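Section 4: Setting up your table bookings and saved places

By now you should have the Flenora dining guide installed and your home town filled in (if you haven't, pop back to Section 3, it only takes a minute). In this section we'll find you somewhere nice to eat on your trip, save it, and send off a request for a table. We've used the harbour town of Plaltitz in all the steps, because it has plenty of restaurants of every sort and it's where we first tried the guide out ourselves, over rather a lot of grilled fish.

4.1 Choosing your town

1. Open the guide and tap Places at the bottom of the screen.
2. Type the first few letters of the town. For Plaltitz, "Pla" is enough.
3. Tap the name when it comes up, then tap Fetch list. The Plaltitz list holds 511 places to eat, from the bakeries up by the station to the long-lunch restaurants along the quay, so do give it a moment.
4. Wait for the green tick before you go back to the main screen.

Note: The Plaltitz list needs 150 MB of free space. If you're going on to Trerstead afterwards, fetch that list at the same time, while you're still on your own wifi at home. The ferry between the two has no signal to speak of.

4.2 Telling the guide what you like

5. Tap Tastes. You'll find a long page of dishes and kitchens, and you can tick as many or as few as you please.
6. Set your appetite with the slider. "Small plates" brings up the places that are happy for you to order two or three starters and share them, and "Full dinner" leaves those out unless they do proper mains as well.
7. Set your price per head, drinks not included.
8. Tap Save tastes.
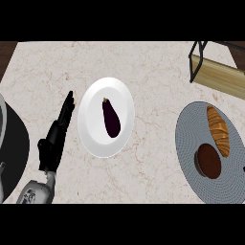
9. Go back to Places and tap Sort by taste. The restaurants that suit you best will move to the top, and anything over your price drops to the bottom in grey.

If the list looks terribly short, you've probably ticked too much! Take off one or two of the fussier choices and sort again. We once asked for small plates, a sea view, live music and a children's menu all at once, and were left with a single café that shuts in May.

Caution: The Tastes page is not an allergy filter. Menus change with the season and kitchens swap ingredients without telling us. If you have an allergy, please always speak to the staff before you order, even at a place you've eaten at before.

4.3 Asking for a table

10. Tap the restaurant, then Ask for a table.
11. Choose the day, the time and the number of people. Children in high chairs count as people here.
12. Add a message if you'd like to (a pram, a birthday, a table out of the wind).
13. Tap Send. The button turns yellow while the restaurant thinks it over and green once they've said yes.

Note: Yellow is only a request, so please don't set off on the strength of it. Smaller family places such as Wijesinghe, behind the fish market, tend to answer between lunch and dinner.

Caution: If your plans change, tap Cancel table as early as you can. A table held for someone who never comes is a real loss to a little restaurant.

4.4 Saving a place for later

14. Tap the heart beside any restaurant to keep it in My places. You can keep up to 77 in each town.
15. To add a note of your own, hold your finger on the name and start typing.

Your notes stay on your phone and aren't shared with the restaurant. To move them to a new phone, see Section 7.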